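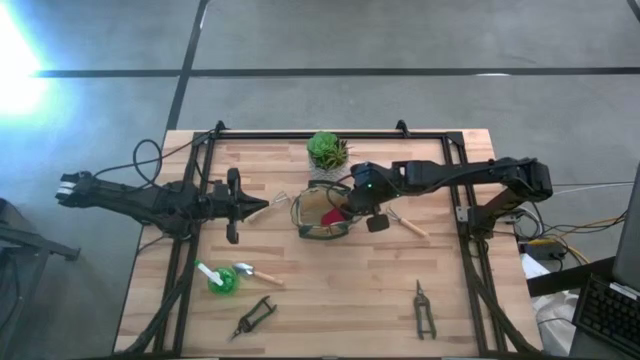 How long before curtain should you arrive for an opera?

Plan to be in the building 45 minutes early. Most houses close the doors at the first note of the overture, and latecomers wait in the lobby until a break in the act.

Preparing for a first opera at the Daza

1. Read the synopsis. The Daza posts one for each production, divided by act. Read it once the day before and once in your seat.

2. Listen to two numbers from the work in advance, preferably one aria and one ensemble. Familiar music gives you a fixed point in a long act.

3. Choose seats by sightline to the titles. The screen hangs over the stage. In the rear rows under the balcony the top line of text may be hidden. The house has 1000 seats, and the Vevley ticket page marks the 100 with a limited view.

4. Check the running time. Intermissions are listed separately and must be added to it.

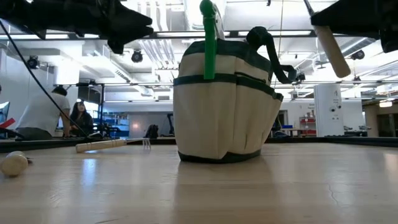 Coats and large bags go to the coat check on the lower level. Seat rows are narrow and the aisles must stay clear. Anything the size of a canvas tool tote with outer pockets and a thick carrying strap will be turned back at the auditorium door. A small purse may be kept on the lap. Opera glasses, a program and unwrapped throat drops fit in a coat pocket.

5. Turn the phone off. Silent mode leaves the screen able to light up.

6. Hold applause until the orchestra stops. After a well-known aria the conductor will usually pause. If the baton stays up, wait.

Returned tickets go on sale at the box office 2 hours before curtain, limit 2 per person.

Page updated 2025-06-27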